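4.2 Deciding when a placement is finished

We come now to the part of the guideline that took us longest to agree on, and we hope the reader will bear with us while we go through it at a comfortable pace. The Romley guideline covers two-arm tabletop work with small household objects, and most of it deals with matters that people settled in an afternoon: where the arms should rest between trials, who may step up to the table, how a stopped trial is written up. The end of a placement was different. Everyone who had ever run an arm had a private feeling for when an object was "in," and those feelings did not match at all once we began to compare notes between Clundden and the Nindance site.

The first draft said only that a trial ends when the object has been placed in its container. This sounds fine until two people go through the same recordings and mark them separately. One of them stopped the clock at the moment the fingers opened, while the other waited until the arm had gone all the way back to rest, and both were following the rule as written. We had collected 1578 trials under that draft by October, and we set aside 400 of them for a second reading before changing a word of it.

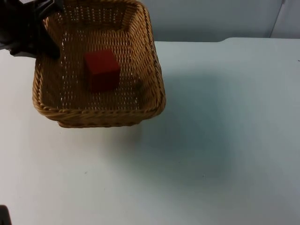 When should an operator mark a placement as finished?

The operator should mark it once the object is resting in the container without support from either gripper and the fingers are no longer touching the object. The arm does not need to be back at its rest position.

Rule 7 now says this in nearly the same words, and we were glad to have it so short. It has two conditions, and both must hold at the same moment. An object that is down but still held is not yet placed, and an object that has been let go but leans on a finger is not yet placed either. We thought for a good while about adding a third condition, a waiting time after release, and in the end we moved it to the notes for round objects, which can roll on after everything else has come to a stop. For a cube it mostly made the trials longer and the operators restless.

A related question is how close a gripper may stay to the container when the trial is marked. The guideline is deliberately easygoing here. A finger may be over or beside the rim, provided the space between it and the object can be seen from at least one camera. If no camera shows that space, the operator backs the arm away until one does, and then marks the trial. We ask that the arm be backed away slowly, in the direction it came from where there is room for it, so that a finger does not catch on the rim and drag the container along.

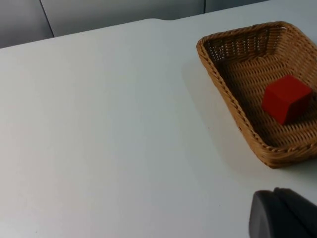 Figure 2. Red cube in a woven wicker basket, wrist camera view. Photo: Romley project, Clundden.

Views of the kind in Figure 2 are useful for judging the object against the container, and we recommend that reviewers look at them together with the fixed view before they sign off on a trial. A high basket wall can hide a good deal from one side. Where the two views seem to disagree, the reviewer should mark the trial as unclear and pass it on, and should please resist the temptation to settle the matter by guessing from how such trials usually go.

Position inside the container is left free unless the task sheet asks for something tighter. An object near a side wall counts just as well as one in the middle, and so does one that sits at an angle to the basket. Colleagues on the Abdella study, who pack trays, need a stricter rule than this and have written their own, which we have copied in Appendix B with their kind permission. The wording given in this section is that of the 20th June revision, and sites still working from the older sheet should note which one they used when they share their records.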